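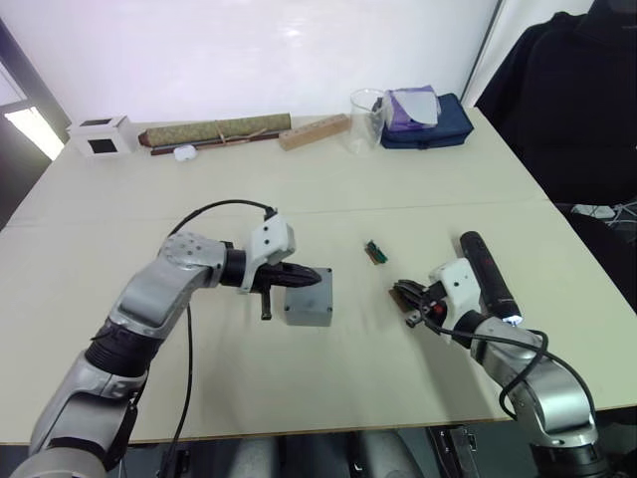

ojo-sync - LISEZMOI

Outils d'enregistrement, de synchronisation et de relecture pour la cellule à deux bras. Le dépôt contient le code d'acquisition, le format de stockage et les scripts de contrôle. Il ne contient ni les modèles de politique (dépôt eketti) ni la commande bas niveau des bras (dépôt tumden).

État : utilisé tous les jours à Fleltley. L'interface Python est stable, le format des fichiers a changé une fois en février (voir Compatibilité).

Contenu du dépôt

capture/ - lecture des caméras et des positions articulaires, un processus par source
align/ - remise des flux sur une horloge commune
check/ - contrôles automatiques après chaque épisode
replay/ - relecture d'un épisode, avec ou sans les bras
conf/ - fichiers de configuration de la cellule

Installation

Python 3.5 ou plus récent, Ubuntu 16.04. Sous Python 2 l'alignement tourne mais les horodatages perdent en précision, ne pas l'utiliser pour des données à conserver.

pip install -r requirements.txt
python setup.py develop

Copier ensuite conf/cellule.exemple.yaml vers conf/cellule.yaml et renseigner les identifiants des caméras. Les noms attendus sont tete, poignet_gauche et poignet_droit. Un nom inconnu arrête le programme au démarrage.

Utilisation

Enregistrer un épisode :
ojo-capture --conf conf/cellule.yaml --sortie episodes/

Aligner et contrôler :
ojo-align episodes/0001
ojo-check episodes/0001

Relire sans envoyer de commande aux bras :
ojo-replay episodes/0001 --sec

L'option --sec est à garder par défaut. Sans elle, la relecture pilote les deux bras dès que la première position est lue.

Format d'un épisode

Un dossier par épisode. Les images sont en JPEG, une par instant et par caméra. Les positions articulaires, l'ouverture des pinces et les horodatages sont dans etats.h5. Le fichier meta.yaml donne la tâche, l'opérateur et la version du code.

L'horloge de référence est celle de la caméra de tête. Pour chaque image de tête, align/ cherche l'image de poignet la plus proche et interpole les états articulaires entre les deux mesures voisines. Si l'écart dépasse 19 ms, l'instant est marqué "decale" - il reste dans le fichier et c'est au lecteur de décider.

Images floues

Les caméras de poignet bougent avec la pince. Pendant les déplacements rapides, les doigts restent nets et le plateau derrière eux devient illisible.

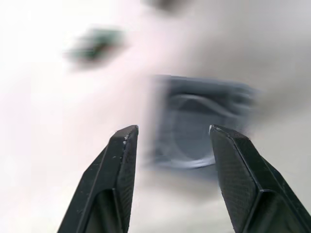

Vue de poignet en mouvement : la texture des doigts est lisible, l'objet carré derrière eux ne l'est pas.

Une mesure de netteté sur l'image entière donne donc un résultat trompeur, tirée vers le haut par les doigts. check/flou.py applique un masque fixe sur la zone des doigts avant le calcul. Le masque dépend du montage : le refaire avec ojo-masque après tout démontage de la pince ou de la caméra.

Les images floues sont signalées dans etats.h5 (champ flou, entre 0 et 1) et conservées. Leena Manninen a comparé les deux choix sur 29 épisodes d'essai : en les retirant, on perdait surtout les phases d'approche.

Compatibilité

Les épisodes antérieurs à février sont au format 1 et se convertissent avec ojo-convert. La conversion ne recalcule pas le champ flou, relancer ojo-check ensuite.

Problèmes connus

- Les surfaces blanches et brillantes font varier l'exposition automatique. Fixer l'exposition dans cellule.yaml.
- Un câble USB débranché en cours d'épisode n'est détecté qu'à la fermeture du fichier.
- Le masque des doigts suppose une ouverture moyenne. Pince fermée, il laisse passer une bande de texture au centre. Correctif en cours (Tudur Wogan).

Contact

Acquisition et alignement : Mali Trevor. Contrôles et conversion : Iestyn Price. Joindre meta.yaml et la sortie de ojo-check à toute demande.

Dernière mise à jour : 5 avril 2018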